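Visit to the Tirnach open lab: teaching two arms from many demonstrations

20 December 2020

In August I had the chance to visit the Tirnach laboratory, which opens its doors for guests 2 times in the year. I work in packaging machines, so I am not a researcher, and I ask the readers to forgive me if I simplify. The journey from our office took longer than I planned and I missed the welcome coffee, but I was in time for the part I wanted to see.

The group works on a question that is easy to say: how many demonstrations does a robot need before it can handle a block it has not met in that position? Their method is called Delto. A person first guides the arms through the task, and each guided run is stored together with the views of several cameras. A network then learns to predict the next short piece of motion from these views. There is no model of the block and no list of positions. For a person like me, who has spent years writing positions into tables, this is a strange feeling.

The blocks are soft foam, in many colors. Our host explained that foam is kind to the fingers but not so kind to the method. It gives way when it is pressed, and with time the corners and the faces get damaged, so the same block does not look the same from one month to the next. The group decided to keep the old blocks in the set.

Each arm has its own small camera near the gripper, and the network receives this view at full rate. I found it interesting how much of the other arm comes into it.

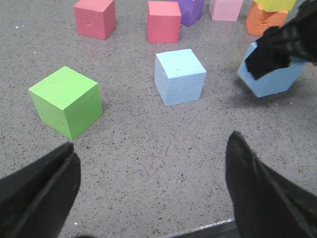 View from the camera of one arm, with the other gripper holding a blue block over the table.

The comparison they presented was between three training sets. The smallest had 60 demonstrations and the largest had 2000. With 60 the arms could pick up a block that stood alone, but they often failed at the stack, mostly by closing too early. With the full set the stack was handled well. What surprised me was the middle set, which was smaller but was recorded with more different starting layouts. It came very near to the large one. The group believes that variety in the layout is worth more than the simple number of runs – they were careful to say that they have tested this on one table only.

A second result was about the cameras. When they removed the wrist views and kept only the fixed one, the grasping became worse, as I expected. When they removed the fixed view, the grasping stayed good but the placing became worse. One visitor from Parsons asked if a depth sensor would not solve both problems. The answer was that they tried it for a short time and did not see enough gain to keep it, but the test was small. 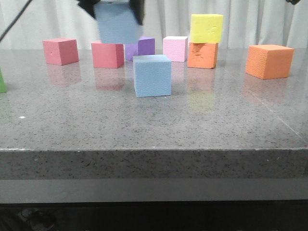
The fixed view, with a light blue cube in the gripper and the yellow cube stacked on an orange one.

I asked about the stone table, because it is polished and the colors of the cubes are mirrored in it. In our factory we would cover such a surface at once. They told me that early versions of Delto were disturbed by the reflections, and that this problem became smaller after they recorded at different hours of the day. I would like to see numbers for this, and they promised to include them in the report.

After the lunch we were 11 visitors in the discussion, and it was mostly about cost. Recording the large set took the group many weeks. A company such as Clindo, where I have worked before, could not stop a line for so long, so the result about the middle set is for me the most useful part of the visit. The data will be shared on request when the report is ready. The next open day is planned for the spring, and guests should register early – the room is not large.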